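Alerano 每日政治简报应用(3.2 版)使用评测

Alerano 是一款面向政治新闻读者的聚合与批注工具，由 Woleo 公司开发，安卓和桌面浏览器均可使用。它抓取评论专栏、社论和议会记录，按议题归并，每天早晨生成一份简报。本文基于桌面版，试用期从安装到写稿为四周，订阅档为标准版，年费 180 元。

安装与账户

安装包不大，首次启动要求选择至少三个议题。我选了公共卫生政策、选举制度和地方财政。议题可以随时增减，但修改后要到次日的简报才生效，设置页没有写明这一点，只能从帮助文档里查到。

账户注册只需邮箱。导入旧订阅源支持 OPML 格式，我手头的文件含 41 个源，导入后有两个报错，都是早已停更的专栏。报错信息给出了源地址和错误代码，定位方便。

来源与归并

归并是这款软件的核心功能。同一事件的多篇评论折叠为一组，组内按立场标签排列。标签由发布方自行申报，编辑部复核，界面上用“自述”和“复核”两种字样区分。试用期间共收到 3230 篇文章，归并后剩 1816 组。

归并的主要错误出在标题相近而事件不同的稿件上。两个州的疫苗接种奖励政策曾被合并为一组，导致摘要里的日期互相矛盾。手动拆分可行，右键选“移出本组”即可，拆分结果会保留，但同一来源的后续稿件仍可能被并回原组。讽刺性专栏的处理也较弱：摘要模块会把反话按字面提炼，读者如果只看摘要，得到的结论与原文相反。设置中有“讽刺类来源不生成摘要”一项，默认关闭，建议打开。

批注与导出

批注栏位于正文右侧，支持高亮、短评和引文卡片。引文卡片自动带上作者、媒体和发布时间，抄录议会记录时还会附上段落编号。导出格式有纯文本、PDF 和 CSV 三种。CSV 的字段分隔符固定为逗号，中文标题内如果含半角逗号，会加引号处理，导入表格软件后没有错列。

PDF 导出的版式较粗糙，页眉无法关闭，长引文跨页时不保留缩进。
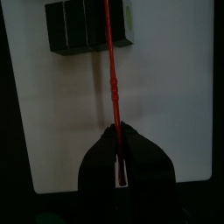 与同类产品的比较

对照对象为 Candby 和 Ekwueme。三者使用同一份订阅源文件，在同一台电脑上运行。

Candby 的抓取更快，新稿通常先于 Alerano 出现，但没有归并功能，同一场听证会的评论会连续占满数屏。其搜索支持布尔运算，这一点优于 Alerano，后者目前只支持词组匹配。

Ekwueme 以社交媒体内容为主，能够展开被引用的帖文并保存快照。原帖删除后，快照仍可查看。Alerano 只保存链接，遇到删帖时正文中会留下一个空白框。对经常写媒体批评的人来说，这是较大的缺陷。Ekwueme 的不足在于长文阅读，字号只有三档，行距不可调。

推送与广告

推送分为即时和定时两类。即时推送按关键词触发，关键词上限为二十个，选举期间触发过于频繁，一个晚上会收到同一条消息的多个版本。归并结果不作用于推送，这在逻辑上说不通，列表里已经折叠的稿件，通知栏里仍逐条出现。定时推送没有这个问题。

标准版无横幅广告，但简报末尾有一条赞助内容，标有“推广”字样，字体与正文相同，底色略浅。试用期内的赞助内容未见政治类广告主。

隐私

阅读记录默认上传，用于排序。关闭上传后，简报改按发布时间排列，其他功能不受影响。数据导出申请提交后次日收到压缩包，内容包括议题、批注和登录记录，未包含排序模型对用户的立场推断。帮助文档称不做此类推断，本文无从验证。

稳定性

桌面版崩溃过一次，发生在批量导出批注时，重启后批注完整。离线模式可读取最近七天的简报，图表不缓存。与手机端同步时，若两端同时编辑同一条短评，以后保存的一方为准，不提示冲突。

结论与评分

归并：良。批注：优。搜索：中。推送：差。导出：中。

需要对照不同立场评论、并经常摘录引文的读者，可以考虑标准版。以追踪社交媒体为主的读者应选 Ekwueme。开发方在更新日志中预告，布尔搜索将于次年 January 版加入，届时搜索一项再作补测。

发布日期：2019年12月1日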